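Module 4: Reading a Handset Specification Sheet
Handout 2 -- Displays, storage and batteries

Purpose of this handout

Students on the Perrin retail technology course are expected to read a manufacturer's specification sheet without assistance by the end of the module. This handout covers the three sections of the sheet that customers ask about most often. It should be read before the practical session and brought to it. The worked figures refer to the Comavari Pallix, the training handset used throughout the module.

1. Display

Screen size is measured diagonally, from corner to corner, and is normally given in inches. Two handsets with the same diagonal may differ noticeably in width, as the measurement takes no account of the shape of the panel. Students should always read the size together with the aspect ratio.

Resolution is the number of pixels across the width and height of the panel. Pixel density, written as ppi, is worked out from the resolution and the diagonal. A higher density gives finer text, although the difference becomes hard to see at a normal reading distance.

The panel type should be recorded exactly as printed. LCD panels are lit from behind; in OLED panels each pixel produces its own light, and black areas can be switched off altogether. Brightness is given in nits. Where a sheet quotes both a typical and a peak value, the typical value is the one to use when comparing handsets.

2. Memory and storage

Memory (RAM) holds the applications in use. Storage holds the operating system, applications, photographs and other files. The two are often printed side by side, for example 4/64 GB, and are frequently confused at the counter.

The storage advertised is not the storage available to the owner. The operating system and the supplied applications take up part of it before the handset is first switched on. Students should also check whether a memory card is accepted, and whether its slot is shared with the second SIM.

3. Battery and weight

Capacity is given in milliampere hours (mAh). It does not by itself indicate how long a handset will run -- the screen, the processor and the strength of the mobile signal all have an effect. The Pallix sheet states a weight of 212 g and a charging time of some 30 minutes to half capacity with the supplied charger. A charging claim should never be repeated to a customer without naming the charger it depends on. 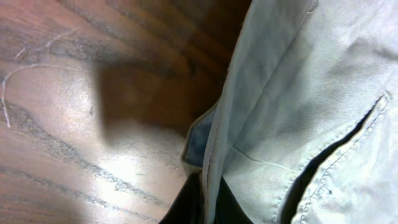
4. Exercise for the practical session

Using the Pallix sheet and the Prinedwood comparison form, complete the following in pairs.

(a) Copy the diagonal, resolution and panel type into the first column.
(b) State whether the storage can be extended, and by what means.
(c) Write two sentences explaining the charging claim in everyday words.
(d) Mark any entry on the sheet that gives a figure without its unit.

Completed forms are to be handed in at the end of the session. Answers to part (c) will be read aloud and discussed. Students who miss the session should collect a form from Room 137 and return it before Handout 3 is issued in February.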